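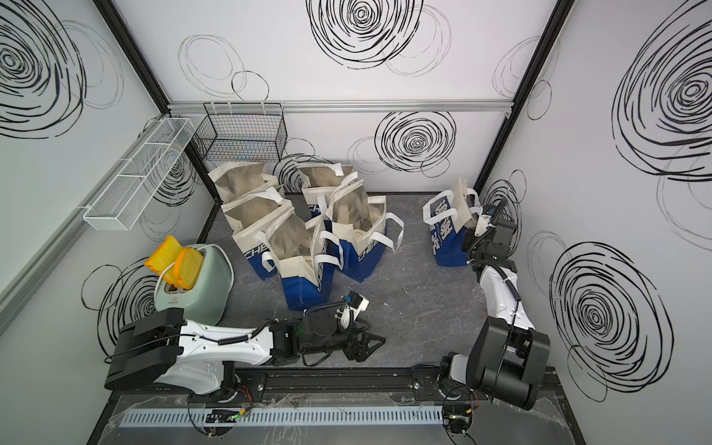

Who we are

Hello, and thank you for dropping by! We are Ukside, a small software company that writes the bits between a robot's cameras and its motors: the part that works out what is on the table, the part that decides what to do about it, and the part that gets two arms to do it without knocking elbows. We don't build the arms themselves (we tried once, and it cost us a summer), so we've been able to put all our stubbornness into the code.

Keith Cartwright and Brodie Brunton started the company over a shared dislike of rewriting the same motion planner for every new job. Keith still looks after planning and Brodie still looks after perception, and they still argue over where one stops and the other begins, usually before the kettle has boiled.

What we make

Dunstan is our planner for pairs of arms that share a rail. It keeps track of where each arm is going and finds both of them a path, even when the space between them is full of bags and kitchen things. Tallow is our perception library, and it has a soft spot for floppy objects: tote bags, handles that splay every which way, shiny linings that confuse a depth camera. Skumow is the tooling we wrote for ourselves and then found our customers wanted more than anything else, a replay viewer that lines up camera views, joint positions and planner decisions on one timeline. It now holds almost 4,000 of our own runs, the dreadful early ones included.

How we work

Every change to Dunstan goes through 211 simulated layouts overnight, and then it has to prove itself on real arms with real clutter. If you become a customer you'll talk to the people who wrote the code, and you're welcome to come and try your own objects with us. Do bring the awkward ones, and ring ahead so that we can get biscuits in.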